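Filura Reading Room – Picture Book and Comics Shelves
Inspection Checklist with Comments
Checked by: Feng-yi Yeh
Date: 7 May 2021
Copies on the shelf list: 1205 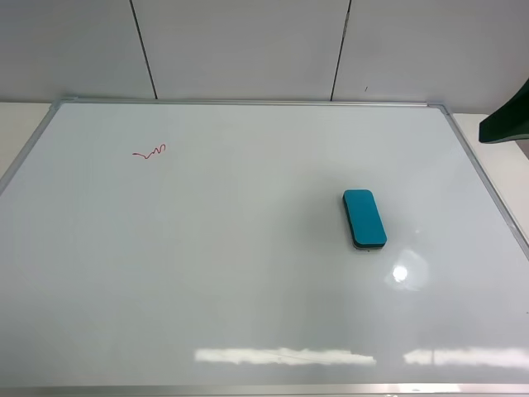
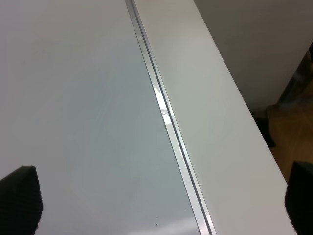

Books are checked one shelf at a time, starting with the board books by the door and ending with the bound comics. Take the book off the shelf, look at the spine, then open it flat. A smooth, glossy, pale surface like the one in both photos is good for this, as grit and paper crumbs show up on it and can be wiped off before the next book. Do not press the covers down past the point where they open on their own.

1. Spines and hinges
Result: Pass, with repairs
Comment: 10 picture books have cracked inside hinges. Moved to the mending shelf. Eugénie Marty will glue the ones that can be saved.

2. Staples in thin comics
Result: Fail
Comment: Rust on the center staples of 4 issues in the Pelora box. One staple had a raised end that could scratch a finger. All four pulled from the shelf. Replace with sewn thread, no new staples.

3. Loose or missing pages
Result: Pass
Comment: One copy of "Jellutell Goes to Sea" has page 92 taped in upside down – left as is, readable.

4. Pop-ups, flaps and moving parts
Result: Pass
Comment: Two pull tabs torn. No small parts coming away. Any book with a button, bead or sound chip still goes to the desk for a closer look, even if it seems fine.

5. Mold, damp and insects
Result: Recheck in July
Comment: Slight musty smell on the bottom shelf at the north wall. No spots on the paper. Books moved up one shelf and the bottom one left clear.

6. Shelving
Result: Fail
Comment: Oversize picture books were stacked flat on the top shelf again. They slide. They belong upright in the low bin. Wall bracket on the second bay turns by hand and needs a longer screw. Rostyslav Chornovol has the key to the tool cupboard.

7. Labels and catalog record
Result: Pass
Comment: Several books list only the author and leave out the illustrator. Not a safety point, passed on to Roksolana Hrynyshyn for the catalog. Two editions of the same Hrytsenko title share one record and should be split.

Items 2 and 6 to be fixed before the next story hour. Return the signed sheet to the desk folder.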